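Reading the Apocrypha alongside the rest, worth it?
2 min read · 40 comments

gidlow_tracey
I've been going through Sirach this Lent with our house group and I'm loving it (why did I leave it till now!). My old chapel Bible just skips from Malachi to Matthew. Does anyone else here read these books as Scripture, or only as background?

MutuaK
Background for me, Tracey. Jerome had his doubts about them and I'm with Jerome. Lovely proverbs, but I wouldn't build a doctrine on 2 Maccabees.

parn_reader
Hmm, Augustine was happy with them though, and so was the council at Carthage. You can't wave Jerome about and leave the other chap at home. They were bound into the King James too, between the Testaments.

MutuaK
Bound in, yes, but the Thirty-Nine Articles say they're for "example of life and instruction of manners", and that's how I read them. I do like Tobit, mind you. The dog goes along with them!

gidlow_tracey
The dog is the best bit. I read that chapter out and we talked about it all evening, never got to the prayers.
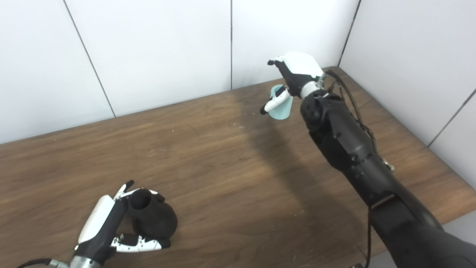 Which edition to buy

sonum77
Get one with the extra books in their own section, then you're both happy. Mine's a fat paperback, tiny print, and I still use it daily.

parn_reader
Or one that puts them in the Greek order, Tobit after Nehemiah. I still think a separate section settles the argument before you've had it.

MutuaK
We'll have to differ on that one. Tracey, try Wisdom next.

12 shares
Contact us · © Jostach Forums · Back to top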